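The Shared Fridge Project: What We Keep, What We Lose, and Where the Plates Go

Project report by Mingxuan Cai
Partner: Lihua Tian
Handed in Tue 29 October

Why a fridge

Okay, so when we got the assignment (pick one ordinary thing in your building and study how people use it) most of the class went for something big. Bike racks, the laundry room, the front entrance. Lihua and I picked the small white fridge in the common room at Clusbridge House, mostly because we were both annoyed at it! I'd lost half a lasagna in there in April and only found it again when the smell found me first. Lihua had given up on it completely and was keeping her milk on the window ledge, which is fine in winter and a terrible plan for the rest of the year.

Our question ended up being pretty simple: why do people in our building forget the food they put in the fridge, and can we change that just by moving things around? No new fridge, no app, no rules taped to the door with angry capital letters. We had 60 dollars to spend and we wanted to spend as little of it as we could.

What we did

We kept a log on a clipboard for five weeks. Every time one of us walked past, we opened the door and wrote down what was on each shelf and where it was standing. If something had been there the time before, it got a check mark. We also asked people to write down their own stuff when they put it in, and they were surprisingly good about it for the first week and then pretty bad about it after that (we should have seen that coming, since I stopped writing down my own yogurts too).

By the end we had 253 lines in the log. Lihua typed them all up in one sitting with headphones on and I brought her snacks, so I'd say the work was shared evenly, although she may want to add a footnote about that.

For the first two weeks we changed nothing. After that we tried out a few layouts, and we did the same little routine with each one: door open, plate in, plate out, door shut. It sounds silly, but you learn a lot from doing it over and over. You notice which shelf you go to without thinking, and you notice how often you end up standing there with the door wide open and a plate in one hand, looking for a place to set it down.

The bottle problem

Our first finding was that bottles win. They're tall, they get put at the front, and whatever comes in after them has to go around or behind. A plate of leftovers is wide and flat and it needs a proper patch of shelf, and by the time dinner is over there usually isn't one. So people tuck the plate in behind, the bottles close up in front of it, and that's the last anybody sees of it until the weekend clear-out.

We tried putting all the bottles in the door first. Easy, right? Not so much. The door shelf filled up fast, and then people started laying things down sideways to make them fit, and I really don't love opening a fridge door with a bottle rolling around in it. So we settled on a mix, with some bottles in the door and the rest on the lower shelf.

The plate test is where this got more interesting. We used a plain white plate with one round thing on it, so that we'd be comparing the same load every time, and held it from underneath the way you do when you're carrying food in from the kitchen. With the bottles on the lower shelf there's still a decision to make about where the plate goes, and you're making it with the cold air pouring out onto your feet.
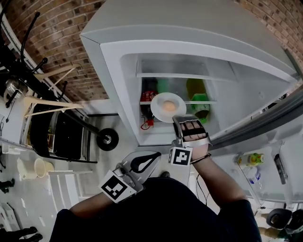
What the log told us

Plates got forgotten much more than anything else. Bottles almost never did, even the weird ones. There was a jar of Beltitia pickles that sat there the whole time, and everyone I asked could tell me exactly where it was, but two different people had no memory of the rice they'd put in the night before.

The layout that worked best was the one Lihua came up with, and I was against it at first, so I'll say that here for the record. She wanted the upper shelf kept for plates and bowls only, with bottles banned from it. I thought it would look half empty and people would fill it with soda in a day. They didn't! We put a strip of blue tape along the edge with PLATES written on it, and that was enough. In the last week of the log we had only two forgotten plates, and one of them was mine.

What didn't work

The sign-in sheet was a flop. So were the little baskets from Sandus, which were cute and cost us 11 dollars, and which turned out to be just a bit too deep, so the door wouldn't close all the way. We took them out the same night. They now hold Lihua's pens.

I also wish we had measured how long the door stayed open. Our instructor, Ms. Hallgrímsson, asked about that at the halfway check and we didn't have a good answer. I timed a few tries on my phone afterward, but with so few of them I don't want to claim anything.

If we did it again

We'd start with a longer "before" period, and we'd include the weekends properly. Our Saturday notes are thin (we were both asleep) and that's when the fridge gets its heaviest use. I'd also like to try the same tape trick on the bigger fridge upstairs, where the shelves are adjustable and people have much stronger opinions.

The blue tape is still up. Lihua's milk has moved back indoors, and she has asked me to mention that it goes in the door, on the right, and that it's labeled.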